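Setting out small bottles before packing

By Sille Bjarnason, Rurkbridge packing room

We use small white plastic bottles with square bodies and a narrow neck. They come 104 to a carton and arrive jumbled, so the first job is getting them upright and facing the right way. It takes 2 minutes to learn.

You will need a clear stretch of table, a shallow tray with raised sides and a flat card or mat to stand a bottle on.

1. Wipe the table and let it dry. A dark top is best, as white bottles are easy to see against it.
2. Tip out a few bottles and lay them on their sides with gaps between them. Keep them back from the edge.
3. Turn the necks to the left. You can then pick each one up the same way.
4. Lift a bottle by the body, not the neck, and stand it on the card.
5. Turn it until a square label faces you. If the label is creased or lifting at a corner, put the bottle aside.
6. Move it to the tray and start the next. 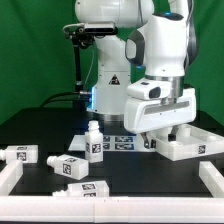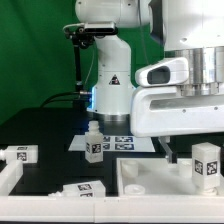
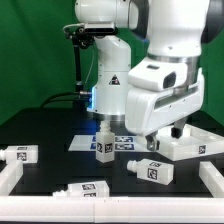
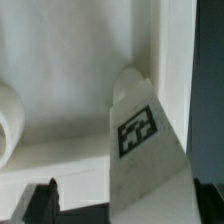
First and third: one bottle upright, others on their sides. Second: one bottle upright on the card and one in the tray. Last: a square label close up.

Fill the tray from the far side towards you, so your sleeve doesn't catch the ones already in. If a bottle rocks, check its base for a burr of plastic and trim it with a craft knife.

Smudged bottles can be wiped with a damp cloth. Keep the cloth off the printed squares.

Spare labels are in the drawer marked Siltano. Ask Despina Pop for more when you open the last sheet.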